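Gretulus 台面笔记
首页 桌面 台垫 灯光 清洁 旧文 留言

浅色工作台面常见问题

最后更新：2018年4月14日
整理：Rosine Cordier

这一页的问题大多从留言里来，问法改短了，意思没动。我自己用浅色台面好些年，对卖台面的说法一向不太信，所以有些回答读起来像在泼冷水。想看“十大理由”的请去商家页面，那边写得比我热情。

一、买之前

浅色台面真的“护眼”吗？

我没见过让我信服的依据。商家爱把灰蓝、米灰、浅绿都叫护眼色，同一款换个颜色就换一段文案，有一家连深红都敢写护眼。能确定的只有很朴素的一点：台面和手上东西的明暗差得太远，看久了累；台面反光厉害，看久了也累。这两件事跟“护眼色”三个字没什么关系，跟灯的位置和表面光泽关系大得多。

如果你现在眼睛不舒服，先把台灯挪一挪，再把窗帘拉上半幅，试一晚。花不了钱。还是不舒服的话该去看眼睛，换桌子治不了。

灰蓝和纯白到底选哪个？

我偏向灰蓝，理由很私人：白的东西放上去还找得到边。纯白台面拍商品照是好看，干活的时候找一颗白色垫片能把人逼疯。但也别把灰蓝想得太神，它跟白色零件的反差仍然不大，尤其灯一打亮，两边都往白里跑，能分清靠的往往是那一点影子。

有人在留言里说灰蓝显得冷，冬天坐在前面不想动手。这个我没法反驳，颜色给人的感觉各人各样。要是你的房间朝北，墙又是白的，建议先拿一张差不多颜色的卡纸铺几天再说。 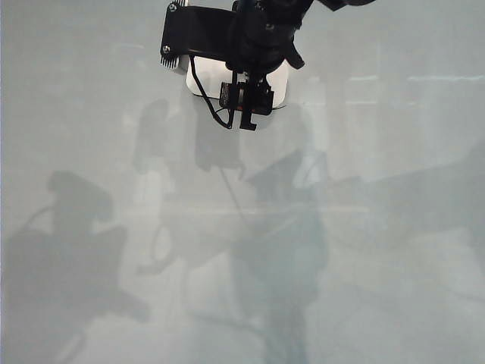
浅灰蓝台面与白色圆角方块，方块下沿只有一道细细的灰影。

白色的东西在浅台面上总是看不清边，怎么办？

把灯压低，从侧面打。顶灯直直照下来，影子缩在物体底下，白东西就跟台面糊成一片。侧光能把影子拉出来，圆角的物件尤其需要，它没有一条利落的棱线让你认。

要是灯动不了，就在局部垫一块深色的东西，一本旧杂志的封底、一块深灰毛毡都行。专门卖的“对比垫”我买过一块，Driltard 的，做工没毛病，可它干的活跟那本旧杂志一样。

反过来，黑色的工具放在浅台面上是不是就没问题？

轮廓没问题，细节有问题。哑光黑的物件背后是一大片亮底，眼睛会去适应亮的那部分，黑的这边就成了一团，哪里是接缝哪里是凹槽都难分。拧小螺钉的时候很烦。银色螺钉在黑底上倒是清楚，可一旦掉到浅色台面上，又得低头去找它的反光。

所以我不认同“浅色台面什么都看得清”这句话。它让大件的外形清楚了，让黑色物件的里面更难看了，一得一失。补救的办法还是灯，加一盏能凑近的小灯，对着手里的东西照，别去照桌面。

哑光、细磨砂、亮面，差别有宣传的那么大吗？

这一条我要替商家说句好话，差别确实大。亮面台面会把灯管整条映出来，你换个坐姿它跟着你走。哑光的要舒服许多。

细磨砂和哑光之间的差别，我就怀疑了。店里摆的样块只有巴掌大，灯光又是店家自己布的，看什么都高级。拿回家放在自己的灯下，我分了半天，最后是靠指甲刮上去的声音分出来的。多出来的那点钱，不如买瓶好点的清洁剂。还有，磨砂纹理越深越藏铅笔灰，这一点样块上可不会写。

商家说的“抗指纹”能信几成？

干手摸上去，信。手上有油，不信。所谓抗指纹，多数时候的意思是指纹不那么显眼，油还在那里，过一阵子积起来就成了一片发暗的区域，位置正好在你放手腕的地方。浅灰蓝色在这点上占便宜，指纹本来就不明显，贴不贴那层膜差不多。深色亮面才需要操这个心。

浅色台面一定比深色的容易脏吗？

脏得一样多，看见的东西不同。浅色上看得见墨水、咖啡、铁锈、鞋底蹭的黑印；深色上看得见灰尘、皮屑、干掉的水渍。我以前用深胡桃色的桌子，早上阳光一斜，整张桌子像撒了面粉。换了浅色以后灰尘看不见了，我打扫得反而少了，这算不算好事我说不准。

网上一个样子的台面，价格怎么能差那么多？

一部分差在材料，一部分差在封边，剩下的差在照片拍得好不好。我那块 Maldonado 系列的台面付了692元，同一个工厂纹理、换个名字的版本后来在别处看到便宜不少。两块我都摸过，面上看不出分别，翻过来看背面，便宜的那块封边胶溢得厉害。这值多少差价，你自己掂量。

建议看商品页的时候直接往下拉，找背面和侧面的照片。只有正面图的，问客服要。要不到就别买，这条我不打算松口。

样块可以只凭屏幕上的颜色选吗？

不可以。灰蓝是最容易在屏幕上走样的颜色之一，有的手机上发紫，有的电脑上像水泥。Uriel Alvarado 留言说他订的是“雾蓝”，到手是灰的，退货还得自己拆。要样块，放在要用的房间里，白天看一遍，开灯看一遍。商家说样块和大货“可能存在轻微色差”，这句话的意思是他们不认账，请当真。

二、尺寸、厚度、承重

台面做多大合适？

人们普遍买大了。大台面有个毛病：多出来的地方会长东西。先是一只杯子，然后是一叠单据，再往后就是一台等着修的收音机，最后你能用的还是胸口前面那一小块。

量的办法是坐下来，胳膊肘不离身，两只手在桌上画弧，弧里头是天天要用的范围。弧外面的地方该不该有，看你有没有别的地方放东西。如果柜子够用，我劝你把预算从面积挪到厚度上。

厚一点就一定结实吗？

不一定，要看底下的支撑在哪里。一块厚板两头搁在架子上，中间悬空太长，照样往下弯。薄一点的板，中间加一道横撑，比它稳。商家喜欢把厚度写得很大，横撑的位置藏在安装图里，有的干脆另外卖。

还有一种“视觉加厚”，四边往下折一圈，看着像厚板，中间还是薄的。这种做法本身不坏，轻，也便宜，可你要是打算在边上夹台灯或者夹台虎钳，夹之前得先摸清楚折边里头是实的还是空的。我夹裂过一块。

标称承重200公斤，可信吗？

这类数字要问三遍：是均匀铺开的重量，还是压在一点上？是静静放着，还是一边放一边敲？放了多久？商品页通常一句都不答。把同样的重量压在一只小脚垫上，和铺满整块板，对台面来说是两码事。

我的做法是完全不理会这个数字，只看支架、横撑和连接件。重的东西直接放在支腿正上方。带脚的重物，底下加一块硬垫板把力摊开。写着多少公斤都一样这么做。

桌子晃，是台面的问题吗？

很少是。晃多半出在腿和地面，或者腿和台面之间的螺钉没吃紧。可是总有人因为桌子晃去换了一块更贵的台面，装上去，还是晃。先拧螺钉，再垫脚，再检查腿有没有斜撑。把这些都做了还在晃，再来怀疑板子。

三、台垫

有了好台面，还需要台垫吗？

看你舍不舍得台面。台垫的宣传里有各种功能，缓冲、静音、防滑、调节心情，我只承认一条：它脏了可以换，台面换起来麻烦。会用刀、会用胶、会放热东西的，铺。只写字和敲键盘的，铺不铺随意。

浅色台面配浅色台垫有个小麻烦，边缘看不清，杯子容易正好放在那道坎上。我洒过。现在我的垫子比台面深一号。

自愈合切割垫真的会“愈合”吗？

会把刀口合拢，看着像没切过，材料该断的还是断了。在同一条线上反复切，几个月后那里就会起毛，刀尖会自己往旧痕里滑，量得再准也切歪。常换方向，隔一阵把垫子转半圈。宣传里说“永久如新”的，可以直接关掉页面。

浅色那面还有一层麻烦，切深色卡纸的碎屑会嵌进刀口里，擦不出来，只能用胶带粘。翻过来用深色那面吧。

台垫味道很大，散得掉吗？

有的能，有的不能。平铺在通风的地方，背面朝上也晾一晾，别卷着。我给自己定的期限是15天，过了还呛人就退，不听“再晾晾”的劝。商家常说那是“新品正常气味”，正常不正常，你的鼻子说了算，花了钱没义务在旁边闻着。

千万别为了散味拿去暴晒。浅色的容易晒黄，边角还会翘起来，到那时候退都退不了。

台垫翘边怎么压平？

反着卷一会儿，再铺平，边上压几本重书过一夜。吹风机我不推荐，热得不均匀，压平了这边鼓了那边。翘得很顽固的，多半是运输时折过，折痕不会好，别跟它较劲，换货。

透明软垫会不会把台面颜色“吸”走？

常见的抱怨是软垫和台面粘在一起，揭开以后那块地方发亮，跟旁边不一样。我家的一张旧漆面桌就这样，擦了很久没擦回来。是软垫的错还是漆的错，我没有本事判断，两边的客服倒是都很肯定是对方的错。

想用的话，隔些日子揭起来透透气，底下擦干再放回去。漆面的旧桌子干脆别用。

四、日常清洁

平时用什么擦？

清水，软布，拧干。脏得厉害加一滴洗洁精，再用清水过一遍。我知道这答案没意思，有人专门写信来问能不能推荐一款“台面专用清洁剂”。我试过 Itex 牌的那种喷雾，喷完有股柠檬味，布上擦下来的脏跟用洗洁精擦下来的一样。味道是不错。

要紧的是布。厨房里用过的布带着油，一擦整张桌子都起雾。给工作台单独留一块布，别的地方不许借。

马克笔印子怎么去？

先用酒精棉片在不显眼的角上试，确认不掉色不发白，再去擦印子，从外往里收，别画圈，画圈会把一个点擦成一片。擦完马上用湿布带走。

留言里有人推荐牙膏、橡皮、风油精、指甲油去除剂。牙膏里有磨料，哑光面会被你磨出一块亮斑，比马克笔印还显眼。去除剂更不能用，有的面层一碰就软。橡皮对铅笔有用，对马克笔没用。风油精我没试，也不打算试。

魔术海绵能用吗？

能去脏，也能去掉哑光。它就是一种很细的磨料，说得再神也是磨。边缘蹭到的黑印，轻轻来一两下可以，别拿它当日常抹布擦整面。很多人说“我用了一年也没事”，请他蹲下来，顺着光从侧面看一眼桌子。

胶水干在上面了怎么弄？

分胶。白乳胶用温湿的布敷一会儿，软了推掉。双面胶残留，先用胶带反复粘，粘不动了再上酒精。瞬干胶很难，塑料刮片从边上慢慢挑，挑不下来就留着吧，我桌上有一滴，留了很久，已经看惯了。

不要用美工刀去铲。角度差一点就是一道白痕，浅色台面上白痕也不怎么显，可灰会住进去，过些日子就成黑线了。

杯子印、茶渍呢？

当天的湿布就行。隔夜的，小苏打调成稀糊敷一敷，别搓。浅灰蓝上的茶渍会偏黄，看上去比它本来更严重，不必慌。真正去不掉的是铁锈，湿的铁罐底放一夜就能留一圈，商家的“耐污测试”里通常没有这一项，里面有番茄酱、酱油、红酒，全都是当场擦的。

台面发黄了，能恢复吗？

先弄清楚是脏的黄还是老化的黄。挪开一件长期没动过的东西，看看底下。如果底下和旁边一样黄，多半是整体老化；底下明显浅，可能是日晒或者烟气。擦一擦能擦下黄色来的，那就是脏，恭喜。

老化的黄我没见谁恢复过。网上有拿双氧水和紫外灯处理塑料件的做法，效果有好有坏，有的过一阵又黄回来。拿一整张桌面去冒这个险，我看不值得。

五、收拾和摆放

桌面是不是越空越好？

我不喜欢那种一尘不染的桌面照片，拍完照东西总得放回来。常用的工具伸手够得到，比好看要紧。真正该清走的是那些“等有空再处理”的东西，它们占的地方最多，理由也最充足。

给它们一个盒子，盒子满了就必须处理一件。盒子别太大。

工具挂墙上还是收抽屉？

挂墙好找，落灰。抽屉干净，难找。洞洞板的宣传图里工具总是稀稀拉拉的，间距优雅，实际用起来很快就会挤满，而挂钩要另外买，挂钩的总价能追上板子。先列清楚每天摸的是哪些，只把这些挂出来。余下的进抽屉，浅抽屉好过深抽屉。

抽屉分隔盒有必要买成套的吗？

没有。成套的尺寸总有一两格用不上，空着的格子会自动收集橡皮筋。用现成的小纸盒试一个月，知道自己要几格、多深，再去买。到那时候，很多人就不买了，纸盒挺好。

小零件总从台面滚下去，有办法吗？

垫一块毛巾，或者用带边的浅盘，装拆都在盘里进行。有人在桌沿贴一圈防滚条，我贴过，手腕天天硌着，撕的时候又带下来一层胶。磁性盘对钢螺钉有用，对铝的、铜的、塑料的都没用，买之前拿冰箱贴试一下你手上的零件就知道了。

盘子选什么颜色？跟零件相反的。零件黑的用白盘，白的用深盘。手上两种都有，就备两个盘。

电线怎么处理？

浅色台面上黑线特别扎眼，所以很多人来问。线槽、线夹、魔术贴都行，我反对的是背胶线夹贴在台面正面，撕下来几乎一定留胶。贴到背面去，或者用夹在桌沿上的。白色的线也不一定更好看，半年以后它是灰的。

别把线扎得太紧太整齐。哪天要换一根，你得把整把拆开，多数人会选择不拆，再拉一根新的，于是又乱了。

六、灯光

台灯应该放哪边？

惯用手的对面。这条老话没错。问题是做细活时两只手来回换，怎么放都有影子，那就放两盏小的，亮度都调低。一盏特别亮的灯照在浅色台面上，台面自己就成了光源，从下往上晃眼。

显色指数要多高？

做颜色相关的活，要高一点。拧螺丝、写字、包东西，一般的灯就够。灯具商家把这个数字印得极大，却很少提光斑均不均匀、灯罩挡不挡眼睛，可后两样每天都感觉得到。去店里坐到灯旁边，头摆到平时干活的位置，看看能不能直接看见灯珠。能看见就换一款。

色温呢？

灰蓝台面在暖光下会发灰发绿，在冷光下更蓝。没有哪个一定对。我晚上用暖的，台面难看一点，人舒服。宣传里说冷光“提高效率”，我用冷光那阵子效率没变，睡觉倒是晚了，当然这也可能怪别的事。

七、购买和售后

质保写得很长，有用吗？

看除外条款。我读过一份，正面写长期质保，背面排除了划痕、水渍、热损伤、变色、“不当使用”和“正常磨损”，剩下能保的大概只有板子自己从中间断开。质保期长短几乎不影响我买不买，退货由谁付运费影响很大。

到货要检查什么？

四个角，封边，表面顺着光看一遍，背面看一遍，预留孔对一遍支架。先别撕保护膜，膜底下有硬颗粒的摸得出来。有问题当场拍照，箱子留着。很多商家要求原箱退回，而那只箱子通常在开箱的时候就被人割烂了，请从胶带处割。

保护膜要不要一直留着？

不要。留久了膜会变脆，撕下来碎成一片片，胶留在台面上。有人舍不得撕，用了一年多，膜上全是划痕，桌子看着比旧的还旧。撕吧，桌子是拿来用的。

二手的浅色台面能买吗？

能，还便宜。要求卖家发侧光照片，别光看正面。问一句有没有放过花盆、鱼缸、热水壶。封边鼓起来的不要，水已经进去了。颜色和描述对不上的也别太计较，卖家自己大概也说不清那叫什么色。

年底打折值得等吗？

我在12月等过一回，标价先涨后打折，算下来省了很少，还多等了几周，到货的那块又有磕角。想买就把平时的价格截图存着，到时候自己比。不存图就别信划掉的那个原价。

你们推荐哪一款？

不推荐具体型号。这一页提到的几样都是我自己付钱买的，好坏只代表我那一件，下一批换没换料我不知道。要我列条件，就这些：哑光，浅灰蓝或者中灰，封边干净，有横撑，退货不扯皮。满足这些的，挑便宜的那个。

问题没在这里怎么办？

发到留言区，写清楚台面是什么材料、用了多久、灯在哪边。只写“桌子脏了怎么办”的我没法回。带侧光照片的优先，每月我会集中回一批，重复的问题合并进这一页。商家投稿和试用邀请请不要发到留言里，会删。

相关旧文
哑光台面的亮斑是怎么来的
洞洞板用了4年之后
Driltard 对比垫和一本旧杂志
纸盒分隔法（附折法）

返回顶部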